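Re: [sirkitby-build] Plivus gripper — finger opening and wrist camera offset
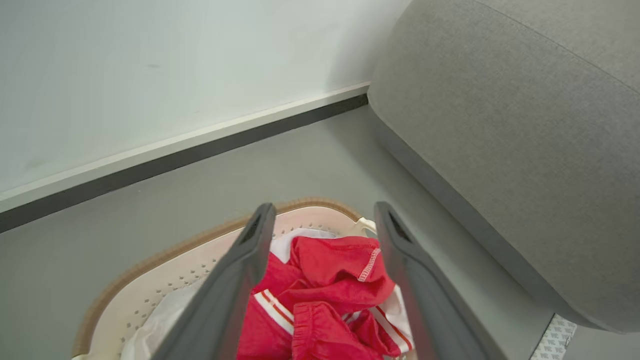 Wrist view, fingers open over the basket, red garment between them.

On March 13, 2018, the Goltuto build wrote:
> We have the Plivus fingers printed and mounted. Rigid blocks
> are fine. With clothes in a basket the fingers close on one
> layer, lift it a little and lose it. Opening is set to 69 mm.
> Should we go wider, or is it the tip? Also, where do you
> zero the camera offset?

Leave the opening at 69 mm for now. We ran 200 lifts from a plastic laundry basket at the home bench with the stock flat tips, and most of the drops came from closing too high. The commanded height was measured to the top of the pile, so the tips met a fold and slid off it. Setting the target 8 mm lower fixed more than any change in width did.

Two things to check before you reprint anything:

The slot near the end of each finger. Ours are open. Keep them that way if you plan to add pads later, because the Öztürkmen pad pattern bolts through the slot. Without pads, cloth can bunch into it on closing. Slow the last part of the stroke if you see that.

The rim. The far side of our basket has a raised handle tab that sits just behind the gripper when it is over the middle. The planner only knew the basket as a rounded rectangle at rim height and had no idea about the tab. I added a keep-out box by hand. Measure yours — it will differ.

On the offset: I zero it with the fingers closed on a pin, not at full opening. Both tips stay in view at the bottom of the image through the whole stroke, so you can confirm symmetry from the picture afterward. If one tip reads higher than the other, loosen the bracket and start again. Correcting it in software works until the next time you remove the wrist.

Red on white segments easily. Gray fabric on a gray floor does not, so don't tune thresholds on one garment.

The current config is revision 938 in the Sirkitby tree. The keep-out box is in the basket file, with units in mm. Please post your closing speed and the pad thickness, if you fit pads.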